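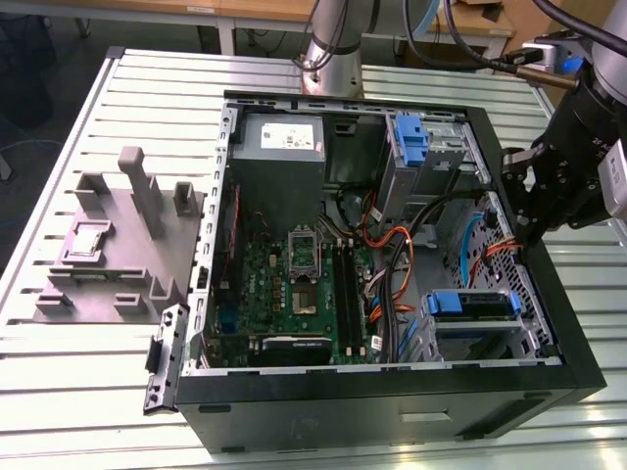

4.2 Instalación del procesador

Antes de empezar, apague el equipo Tratidum, desenchúfelo y espere 40 segundos. Coloque la torre tumbada, con el lado abierto hacia arriba.

1. Aparte los cables de la fuente que pasen por encima de la placa base. No hace falta desconectarlos.

2. Levante el marco de retención del zócalo y compruebe que el zócalo está vacío y limpio.

3. Saque el procesador de su soporte cogiéndolo por los bordes. No toque los contactos.

4. Haga coincidir la marca de la esquina con la del zócalo y deposítelo sin apretar. Si no asienta, retírelo y revise la orientación.

5. Baje el marco y cierre la palanca. Es normal notar cierta resistencia al final del recorrido.

PRECAUCIÓN: no deje herramientas ni tornillos sobre la placa. Descárguese de electricidad estática antes de cada paso.

Nota: la memoria y la tarjeta gráfica pueden quedarse montadas. Si la tarjeta le estorba, retírela primero - véase el apartado 3.6.

4.3 Pasta térmica y disipador

Aplique la pasta Wasow (ref. 358) en el centro del procesador y monte el disipador apretando los tornillos en cruz.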